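Tudulari walks in its sleeves

Starncombe's Tudulari project says its walking robot now keeps its balance with the hands hanging loose and black cloth over the joints. Result out Friday. Method is simple enough, the legs learn first, hands get added after.

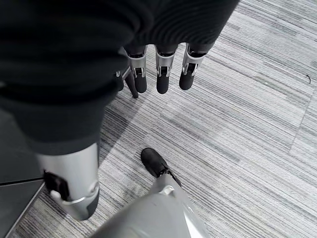 Percy Chávez thinks 20 trials is far too few, and wants to see it on stairs before he beleives any of it.

Fair point. Team lead Leidy Cáceres says roughly 1000 more are planned by March, carpet and hard floor both. No stairs yet. 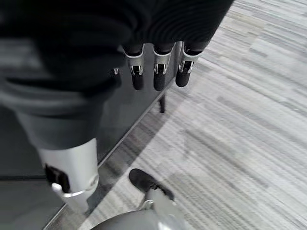 Hand and foot over the striped carpet, Starncombe.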